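## Borrowing tableware from Pelden

**What can I borrow?**
Plates, shallow bowls, cups and serving dishes. There are over 500 pieces on the shelves, and most are sold on to us by cafés that have closed.

**How do I book?**
Ring extension 271 or leave a note at the Testbridge counter before 4 pm. Ask for Ramiro Ortuño if you need more than one crate.

**Do I have to wash everything before it comes back?**
Scrape and rinse it, please. We do the full wash here - it all goes through the machine again anyway.

**Can I mix colours?**
Yes. The pastel pieces run short in June, so give us a second choice.

**What if something gets chipped?**
Tell us when you return it and keep it apart from the rest. Chipped pieces are not lent out again. The charge is the replacement price on your slip.

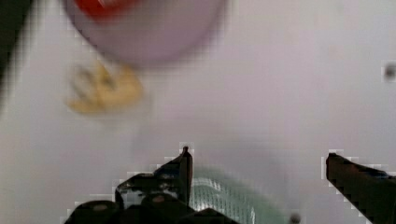 **How should bowls be stacked for the journey home?**
Put them in sizes, largest at the bottom, with a sheet of paper between each. Stop at eight to a stack and stand the stacks upright in the crate.

**Where do I leave the crates?**
Inside the side door, labels facing out - Rónán Mac Carthaigh checks them in each morning.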